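Grirnico Pinto Cleaning Cloths, Mixed Colors: Four Months of Use

Reviewed by Abla Chidiac

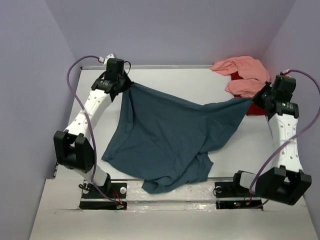

The blue cloth held up by two corners, with the pink and red ones behind it.

I buy cleaning cloths for a small sewing and repair shop, and we go through a lot of them. We switched to the Grirnico Pinto in February after our old supplier dropped the size we liked. The first order was a case of 275, sold as mixed colors. You don't get to choose the mix. Ours had plenty of blues and not many reds, and a few shades I would call pink that the label calls coral.

The size is generous for a wiping cloth. It covers a good part of a worktable when opened out, and folded in four it makes a pad that fits under the hand. The blue has a slightly heathered look, with no shine to it. I like that color best. Dust shows on it less than on the lighter ones, and it still looks presentable over the edge of a sink.

New cloths are a little stiff and don't pick up much water. Wash them once before you use them. After that they soak up a spill in one or two passes and wring out easily by hand. They are not good on glass. Suha Srour does our front windows and went back to her old cloths after one try with these, as they left lint along the bottom of every pane.

Washing is where I have a complaint. The label says all colors can go in together. I did that with the first load and the reds bled. Nothing was ruined, but three white towels came out pale pink and stayed that way. I now wash the reds separately in cold water and have had no more trouble. The blues have not bled or faded much.

Hems are sewn on all four sides with a narrow turn. Most are fine. Out of the first case, nine had a corner where the stitching had come loose before we used them, and I fixed those on the machine. A customer without a machine would have to send them back or put up with a fraying edge. Elie Awwad at Tutgate, where we order, credited us for the nine without asking for photos.

They crease badly. If you drop one in a heap while damp, it dries in a heap, and no amount of smoothing with the hand gets it flat. For rags that doesn't matter. If you plan to use them as tray liners or to cover things on a shelf, hang them up by the corners right out of the washer – two pegs each is enough – and fold them as soon as they are dry.

I have since ordered a second case and will probably order a third. For general wiping and drying they do the job, and the price per cloth is lower than what we paid before. Skip them for windows, and keep the reds out of your whites.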